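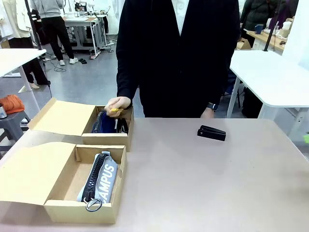

Dayana Figueroa told me, early on, that I had the wrong question. Packing a box isn't one decision, she said, it's a string of small ones, and most of them are about the thing you haven't picked up yet. I wrote that on the inside cover of my notebook and then ignored it for the better part of a month. I was still thinking of packing as a matter of volume. You have a box, you have some stuff, the stuff fits or it doesn't. Dayana was talking about order, and about containers that go inside other containers, and she was right, so this section is mostly my attempt to catch up with her.

**Figure 1.** Sorting desk supplies between two open cardboard boxes, with a zippered pouch already in each. The stapler is on the table.

### 4.2 Pouches, boxes, and the trouble with soft things

The desk-supply task is the plainest one in the Zarnodby set, and I'll admit I have a soft spot for it. Participants get a table, two boxes of different sizes, and a mix of everyday office and school things: pouches, staplers, tape, erasers, clips, that kind of stuff. They're asked to put everything away "the way you'd want to find it." We give no other rule. I fought for that wording (my co-workers wanted "neatly," and I still think "neatly" would have ruined the whole thing, because people start performing neatness for you and line up their erasers like soldiers).

What I want to talk about first is the pouch. A zippered pouch is a funny object in a packing study. It's an item, in that you pick it up and put it somewhere. It's also a container, in that you could open it and put other things inside. And it's soft, which means it takes up a different amount of room depending on how you set it down. Lay it flat and it becomes a floor. Stand it up against the side of the box and it becomes a wall. You can see both tendencies starting in Figure 1: the navy pouch is standing partly upright in the smaller box and takes up most of the inside, while the one with CAMPUS printed on it rests on the diagonal in the bigger box, with bare cardboard still showing.

I got very attached to the diagonal. My first coding scheme had no place for it! I had "flat," "upright," and "stacked," and every time somebody laid a pouch corner to corner I had to put it under "other," until "other" was the busiest column on the sheet. So we recoded. Of the 100 packing runs in the desk-supply task, 73 had at least one pouch resting on the diagonal at some point before the participant said they were done. A lot of those got straightened later on. Some never did, and the people who left them that way were often perfectly happy with the result when we asked.

Why the diagonal, then? I can offer a guess, and it's only a guess. Setting a long soft thing down corner to corner is what your hand does when you haven't decided yet. You don't have to line it up with anything. It says "this goes in here" without saying where, and you can come back to it. Dayana calls this parking. I've started calling it that too, though in the tables we stuck with "provisional placement" because a reader at Prendergast complained that parking sounded like cars.

### 4.3 Which box gets what

The two-box setup was supposed to be a simple twist on our earlier one-box study at Clovden, and it turned into the part I enjoyed the most. Once there's a second box, people have to come up with a reason for it. We didn't supply one. Neither box had a label, and when participants asked what the boxes were for, we told them it was up to them.

The reasons they came up with fell into 3 groups, going by what they said afterward:

- **By kind.** School things in one, desk things in the other, or writing stuff here and fastening stuff there.
- **By size.** Big items in the big box, small items in the small box. This one gets abandoned fast, usually when a pouch eats up the small box and the little items have to go somewhere else.
- **By when.** Things I'll need soon on this side, things I can forget for a while on that side.

I had expected kind to win easily. It was the most common thing people *said*, but when I went back through the runs, plenty of people who told us they'd sorted by kind had a couple of leftovers that didn't match the story at all. The stapler was the usual stray. It's heavy for its size, it's hard, and it doesn't belong with much. Staples would be its natural friends, but we didn't include any in the set (an oversight, and one I'd fix if I ran this again). So it would sit out on the table while the smaller stuff got dealt with, and then go in near the end, on top of whatever had room.

I don't think people forget the stapler. I asked a few of them straight out, and the answers were all some version of "I was getting to it." One participant said she was keeping it out so it wouldn't sit on anything squishy. Another said he just didn't like it. Fair enough.

The small items behaved in nearly the opposite way. They went in early, and they went in from above, let go over the open box and left wherever they ended up. Very few people bothered to place a small item with any care on the first pass. If there was a pouch below, the little thing would land on it or slide down beside it, and that was that — until the second pass, if there was one, when you'd get this lovely flurry of digging and rearranging. I'd really like somebody to do a proper study of the second pass. We don't have the data for it, as we let people stop whenever they wanted and a good many stopped after one.

### 4.4 Lids

A short note on lids, which I nearly left out. Our boxes have hinged lids that fold back, and in the pilot at Fisham I didn't record anything about them. Then I noticed that the direction of the lid matters to how people use the table. If both lids fold toward the left, the right side of the table becomes the waiting area, and the items migrate over there even if we start them in the middle. Turn the boxes around and the waiting area moves too. People also tended not to reach across a raised lid if they could go around it.

This meant that 2 of our early layouts weren't comparable with the rest, and I've dropped them from the counts above. If you're setting up something similar, fix your lid direction before you start and write it down. I spent most of a July going back over old runs to work out which way the flaps had been facing, and I wouldn't wish that on anyone.

### 4.5 What I'd take from this section

Mainly, that the pouches set the terms. They're the biggest things on the table, they usually go in first, and everything after them has to deal with the shape they've left behind. When someone stands a pouch up, they end up with a narrow slot next to it that suits tape and clips pretty well. When someone lays it down, they get a soft shelf, and things on a soft shelf roll around. Neither one is better. But they lead to very different boxes by the end, and the choice tends to get made quickly, with the rest of the supplies still out on the table.

None of our participants opened a pouch and packed smaller items inside it unless we suggested it. I was surprised by that, Dayana wasn't. Her view is that a closed zipper reads as "already packed," and that you'd have to hand people open pouches to see anything else. We have the open-pouch version drafted, and the supplies for it are sitting in a cupboard at Clovden.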